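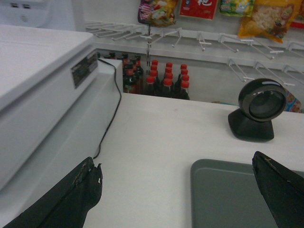

Tray Duty: The Plonier Moltik Kit at a Store Counter

By Su-chen Yang
16/12/2020
Print | E-mail
Reading time: 6 minutes

Plonier sells the Moltik kit as a retrofit for shops that already own a small robot arm. The package contains a two-finger gripper, a wrist camera, a controller the size of a lunch box and a year of software updates. The arm is the customer's problem. Any of the four models on the supported list will do, and we mounted our review unit on the oldest of them.

The test site was Stasteo, a training store in which snack bags hang from wire hooks, drinks stand on low white shelves and the counter has a scanner on it. Floor space is tight. Most of the packaging is printed in Chinese, which does not matter to the software, and much of it is glossy, which does.

The job we set was narrow. The arm had to pick up a plastic tray, turn it so that it would clear the counter and the shelf edges, and put it down flat at a taught position. Plonier's brochure gives more space to picking bottles and bags, but trays are what the early customers bought the kit for. They go back and forth all day and somebody has to carry them.

Setup

Mechanical installation took an afternoon. The gripper bolts to a standard flange and the camera bracket bolts to the gripper, so the two cannot drift apart once tightened. One connector carries power and data. The supplied cable was too short for our arm at full reach and we ordered the longer one, which should be in the box.

Calibration is done with a printed card. The operator sets the card on the counter, starts the routine and stands back while the arm looks at it from a series of angles. The routine failed the first time under the store lights and passed when we moved the card away from a patch of glare. The error message was a number. The manual explains the number, in the appendix.

Teaching positions is the best part of the software. The arm is moved by hand, a button on the wrist stores the pose, and the controller works out a path between poses. Paths can be edited afterward on a tablet. We taught eleven poses and had to redo two of them.

The gripper

The fingers are black, wide and tapered toward the tip, and they open far enough to leave a clear view of the counter between them. They close in parallel. There is no suction and no third finger. For a thin rim this is a sensible layout: one pad goes on each side and the tray hangs or stands from the pinch.

The pads wear. On our unit the tips are chipped and scuffed, with paler material showing along the edges. Plonier rates a pair at 3000 closing cycles and sells replacements in pairs only. Wear at the tip did not change grip force in our measurements, but it does change the outline that the camera sees, and the software uses that outline to judge where the fingers end. After a pad change the calibration card has to come out again. Two screws hold each pad and no special tool is needed.

Grip force is set in ten steps. Step four was enough for an empty tray. At step seven the rim flexed visibly, and we did not go higher.

The camera

The wrist position is a compromise. With the fingers open and the arm high over the counter, the view is good and the detector finds a tray even when one finger covers part of it. Once a tray is held upright in front of the lens, the tray takes up much of the picture. The shelves beside it can still be seen on one side, and the controller has to plan the rest of the move from that and from what it remembered earlier.

Memory is the weak point. The controller builds a simple map of obstacles before each pick and does not refresh the hidden part until the tray has been released. Anything that enters the hidden part during the move is not in the map. Plonier's answer is a second, fixed camera, sold separately. The manual recommends it for "shared spaces," a phrase that covers nearly every shop.

Frame delay between camera and controller came out at 133 milliseconds on our bench – slower than we would like for moves near glass jars, and acceptable at the speed the kit uses by default. We left the speed alone.

Results

We logged 337 tray moves in September. Of these, 43 needed a person to step in. The largest group of stops happened at the start of the move, when the pads touched the tray face instead of passing either side of the rim. The controller detects this correctly, backs off and tries again twice before it asks for help. A smaller group came at the end, when the tray was set down slightly off level and the arm refused to let go. That refusal is the right behavior, and it is tedious to clear. Clearing it takes three confirmations on the tablet.

Tray color made a difference. Gray trays on a gray floor were found late or not at all, and gray trays on the white counter gave no trouble. We tried strips of colored tape on the rim, as suggested by Plonier's support desk, and the detector did better with them. The tape lifts at the corners after washing.

Shelf clearance is set by the user as a single distance that applies everywhere. A drinks shelf with bottles close to the front lip needs a larger margin than a bare counter, and one value for both makes the arm slow over the counter or nervous beside the bottles. Per-zone clearance is promised for the next release. 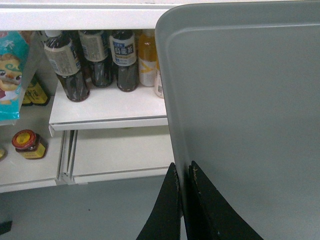
Tainá Pimentel thinks the single clearance value is a bigger fault than the camera delay. She told us that her own store in Hordiienko set it wide for the drinks aisle, lost half the usable counter, and ended up running two separate programs with a manual switch between them. She has kept the kit. Her staff change the pads themselves, she said, and the only part she has sent back is a tablet.

Marcelino Mendonça, who manages the product at Plonier, confirmed that zones are in testing and would not give a release date. He also said the longer cable will become standard.

Cost and support

The kit is sold outright, with updates free for the first year and charged yearly after that. Without the update plan the kit keeps working, but new object types cannot be loaded. Pads, the second camera and the long cable are extra. Phone support answered all our calls on the same day. The support desk can view the log remotely if the owner allows it, and the setting is off by default.

Verdict

For a shop that already has a supported arm and a repetitive tray route, the Moltik is worth a trial. Budget for the second camera from the start. Shops that mainly want bottles picked from shelves should wait for the zone update and ask for a demonstration on their own shelving, with their own stock on it.

Print | E-mail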